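3.2 Materials and layout

The sorting task used coloured play blocks of the kind most child care centres already own. We wanted shapes that a four-year-old could name and shapes that she probably could not, on the same surface, at the same time. Earlier work in our group (Lavoie and Gill, the Ferden study) used only cubes and balls and got ceiling scores by the second session. Not much use to anyone.

Blocks were laid out on a board before the child came in. No tray, no bins, no lids. Spacing was left to the person setting up, within limits: no two blocks touching, none hanging over the edge. Kowalchuk did most of the set-ups at the Drindomeck site, Leclerc did the rest. Layouts were changed every session so that position could not be learned - a problem we had in the pilot, where two children simply reached for the near left corner every time.
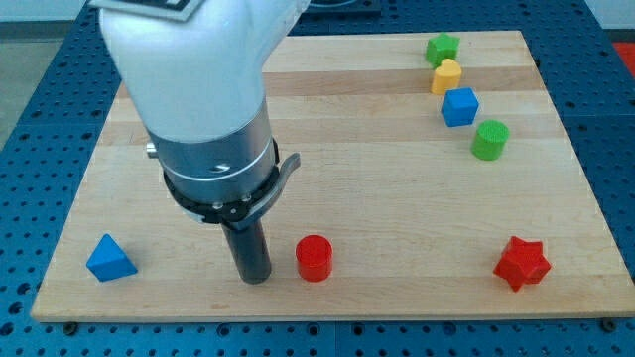
Colour and shape were crossed only in part. A full crossing would of needed more blocks than fit comfortably on one board, and Alvarado's pilot notes suggest children stop looking once the surface gets crowded. So each layout mixes familiar and odd solids, as in Figure 2, where a red cylinder and a red star are both out on the maple and a child asked for "the red one" has to ask which. We scored that question as a correct response. The blue tetrahedron gave the most trouble in naming: "triangle", "tent", "pointy one" were all accepted, "square" was not. Green pentagon likewise, mostly called a house.

Figure 2. Block layout on the maple board, Drindomeck site.

The board itself matters more than we expected. Plain pale wood was picked after a patterned play mat (Merkent) pulled attention away from the blocks, see 3.4. Faint banding from the strips did not seem to bother anyone. One child ran a finger along it, that session was kept.

3.3 Procedure

Each child was seen on a Thursday morning, before snack. 51 children completed both sessions; two others left early and are not in the tables. The experimenter named a colour, a shape, or both, and waited. No prompts for the first part of the wait, then one repeat of the instruction in the same words. Requests were drawn from a list of 300, order shuffeled per child. After removing trials with an interruption (door, fire drill, a nosebleed) we had 2,945 scored trials.

Naming responses in French were scored on the same sheet, using the Bélanger word list for equivalents. Disagreements between scorers went to Gill, whose decision stood.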